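Apr 29, 2024 - indexing notes, regimental sources

Good long day on the catalog, and I want to get it all down before I forget which box was which. Valentina finished the last of the Horgan muster rolls this morning, so the name index now stands at 3,283 entries, and I must say it reads beautifully next to what we had in August! She has kept the spellings exactly as the clerks wrote them, with our own reading in a second column, and I'd like the rest of us to do the same from now on (me included - I know I tidied up a few in the early sheets and will go back for them).

Stojan and I spent the afternoon on the Fanier letters. There are 15 in the first bundle, mostly from a supply sergeant to his sister, with a great deal about boots and very little about the fighting, though he does name the river crossing twice. Two of them have lost their first page. Stojan thinks the river is the same one as in the Kuden diary, and I'm inclined to agree, but the dates are off by a week and I'd rather leave the link out until Hrvoje has looked at the maps.

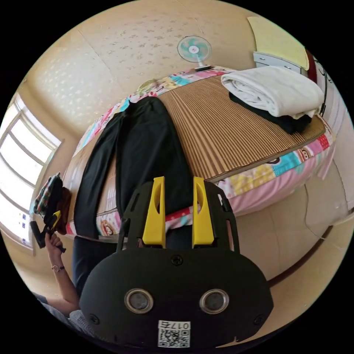 Gripper 017, by the bed.

Still open: the Pranatbridge guide to naval sources gives the old shelf numbers all through chapter 2, so anyone using it to look up a ship's company will need our conversion list beside them. I got as far as shelf 900 and my eyes gave out. Dušan has kindly offered to take it from there. Also, Spyros wrote back about the airman's logbook, a lovely long letter, and he'll let us copy the whole thing as long as the family gets a set. Must answer him tomorrow and ask about the loose photographs tucked in the back.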